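首页 > 新闻中心 > 品牌动态
关注 | 收藏 | 分享 23

旧衣服别急着扔:Skutano“衣橱换季月”今年开到了Histaletti

2022年5月7日

每年一到五月,我家衣柜门就关不上了。冬天的毛衣还没收,夏天的裙子已经挤进来,最底下还压着一件三年没穿过、但就是舍不得送人的墨绿色衬衫。我猜你家也差不多吧?

我是Austra Raudsepp,在Skutano负责对外联络,平时写新闻稿总被同事嫌太啰嗦。今天这篇还是要啰嗦一下,我们的“衣橱换季月”又来了!从现在起到五月底,大家可以把洗干净、还能穿的旧衣服带到Histaletti旧市场的一楼大厅,换成积分,再用积分挑走别人带来的衣服。不收入场费,也不用提前预约,拎着袋子来就行。

先说说去年。去年我们只借到Čierny街上一间小铺面,挂衣杆一摆,人就得侧着身子走。即便这样,大家还是送来了2360件衣服。我到现在还记得第一天下午,门口的袋子一直堆到台阶下面,我和Heike Petersen蹲在地上分拣,分到后来两个人都不说话了,只剩下抖衣服的声音。Heike是我们的衣物护理顾问,以前在剧院管了很多年戏服,手一摸就知道一件衣服还能不能救。

今年的场地宽敞多了,一共75根挂衣杆,大人和小孩的衣服分开放,外套单独占一面墙。试衣间也加了镜子和凳子(去年只有一块帘子,对不起大家)。积分规则没有大变:普通上衣和裤子每件两分,外套四分,童装一分。带来的积分当天没用完也不要紧,我们会给你一张小卡片,整个五月都有效。

哪些衣服可以带来?简单讲,你愿意借给好朋友穿的,就可以。少一颗扣子、裤脚开了线,这种小毛病没问题,现场的缝补桌会处理。内衣、泳衣和袜子我们不收,有大片污渍或者霉味的也请留在家里。鞋子今年第一次收,请把两只鞋的鞋带系在一起,不然到了晚上我们就得满大厅找另一只。

还有一件事我想多说两句,就是洗衣服。去年我们收到最多的提问居然都跟洗有关:黑色的T恤为什么越洗越灰?深色和彩色到底能不能一起洗?毛衣缩了还有救吗?所以今年Heike干脆开了一门小课,名字就叫“洗衣篮前的半小时”,每场半小时,讲完大家可以拿着自己的衣服排队问她。

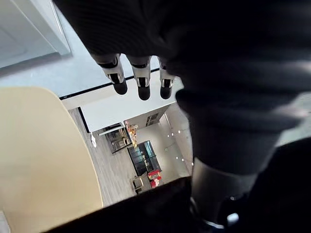
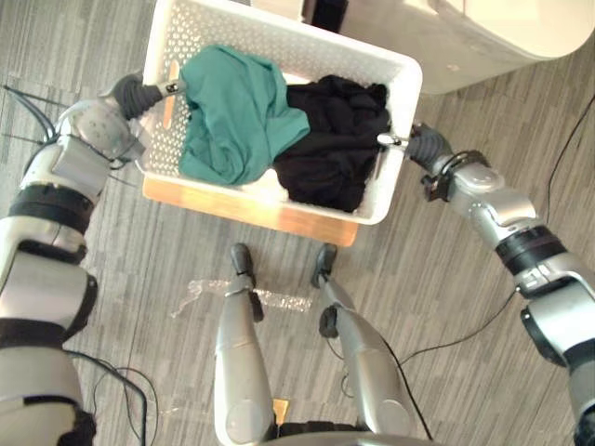
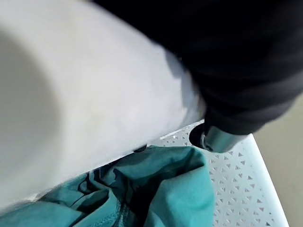 Heike的课我先去偷听了一次,回家就把洗衣机的设置全改了。她的意思是,多数人家里的衣服是洗得太勤、水温太高,再加上洗衣液倒得太多。牛仔裤穿一次就洗,她听了直摇头。“挂在通风的地方过一夜,第二天你再闻一闻,很可能根本用不着洗。”她还教大家把深色衣服翻到反面,拉链拉好,用冷水短程洗,脱水转速调低一档。新买的彩色衣服头几次单独洗,等确定不掉色了再跟别的放一起。我问她那件墨绿色衬衫怎么办,她翻了翻领子里面的标签,说问题不在洗,在我压根不穿它。好吧,所以它已经在我的交换袋里了。

关于毛衣,她讲得最仔细。缩水的羊毛衣可以先在温水里加一点护发素,泡上一会儿,轻轻压掉水分,再铺在毛巾上慢慢往外拉平。不能拧,也不能挂着晾。能恢复多少要看毛线本身,她不打包票,不过试一试总比直接丢掉强。我婆婆听完马上打电话让我把去年那件背心留着!

小课每场限165人,在大厅后面的长厅举行,座位先到先得。现场会发一张折页,上面有常见洗标的解释,字印得很大,可以直接贴在洗衣机旁边。折页由我们的合作伙伴Stuteo设计和印刷,他们还赞助了缝补桌上所有的线和扣子。扣子装了好几个大玻璃罐,我每次路过都想伸手进去抓一把,太解压了。

活动结束后剩下的衣服也都有去处。状态好的会转给Čierny街的社区衣物间,破得没法穿的交给本地的裁缝班练手,做成围裙、布袋和坐垫套。去年做的布袋今年就挂在入口,忘了带袋子的朋友可以拿一个用,下次来再还。

我在Skutano做了几年,每次最喜欢的时刻都是看到有人穿着别人的旧外套,对着镜子转一圈,然后直接穿着走出去了。去年有位女士挑了一件红色长风衣,走到门口又折回来,问能不能知道以前是谁穿的。我们当然不知道。于是今年多了一个小玩意儿:每件衣服上可以别一张纸条,你想写什么都行,写它陪你去过哪里,或者提醒下一位主人左边口袋有点浅。不想写也完全没关系。

媒体朋友如果想来拍摄或采访,请提前跟我们的新闻组打声招呼,Heike上课前后都可以安排时间。有多余衣架的邻居也请带来,木的、铁的、塑料的都要,我们永远缺衣架。

地点:Histaletti旧市场一楼大厅
时间:五月底之前,开放时段以现场公告为准
主办:Skutano
合作伙伴:Stuteo
新闻联系人:Austra Raudsepp

评论 (8) | 分享 23
上一篇 | 下一篇 | 返回列表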